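Small Rooms, Long Tables: notes for my Uvmont talk
03/11/2020

Print | E-mail

(Say hi, thank Albers for the room, water within reach.)

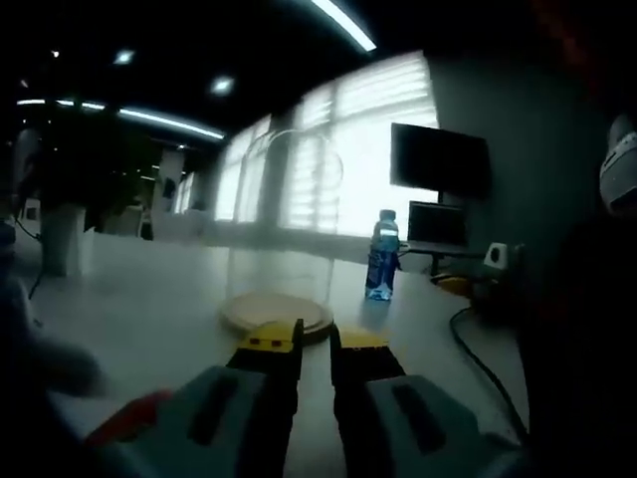
One reader of my newsletter wrote to me that a shared table is the fastest way to ruin a good lunch, and I've decided to begin with that, because I think a lot of you agree! The complaint was mostly about elbows. Also about strangers who want to chat when you've got a book open. Fair enough.

So, my subject tonight is the long table in small cafes, and why I keep defending it.

Start with Etier. When I took over the lease there I had 3 little tables by the window and a line out the door that didn't move (pause, people usually laugh, they've stood in it). Everybody on their own would take a table for two and stay put. I couldn't blame them, I do it too.

In April I swapped them all for one long table, secondhand, $600, plus another 173 to get it up the stairs. Tell the stairs story if there's time. Skip it if Inard went long before me.

What changed — people sat down faster. They asked each other for the salt. Regulars started saving spots, and I had to put a stop to that, gently.

What didn't work: benches. I loved the benches! But if you're in the middle, you can't get out without making the whole row stand up. We went to chairs after 2 weeks and I should have done it the first morning.

Noise. Slow down here, this is the part owners ask about. A long table in a bare room is loud. We hung heavy curtains on the back wall and put felt on the chair legs, and I'd do the felt before anything else.

Then lighting, quickly. Hang the lamps low, but check them with a tall friend first.

Back to the elbows. Leave more room per chair than you think you can afford. I lost some seats that way and I still sleep fine — the people who do sit down order dessert.

Questions. If it's quiet, ask who here has moved seats to get away from a talker.

Print | E-mail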